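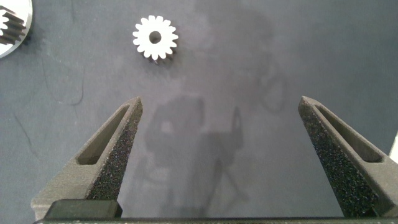
**Bench assembler, small gears — Plikach workshop, Stolosau**

Tse is hiring one person to sort, check and fit small gears. Most of the day is spent at a bench with spur gears and the larger assemblies they go into. You check the teeth and the bore, set aside anything chipped, and fit the rest.

- Hours: 19 a week, mornings
- Pay: 549 a week, paid every second week
- Start: January
- Contract: 5 months, may be extended

You need good close-up vision (glasses are fine) and steady hands. Experience with calipers helps, but we will train you. Parts are light — no heavy lifting.

To apply, send a one-page letter and a phone number to Tse, 842 Cement Road, Stolosau, by 15/11/2021. Write "gear bench" on the envelope. We ask everyone we interview to do a short paid trial at the bench.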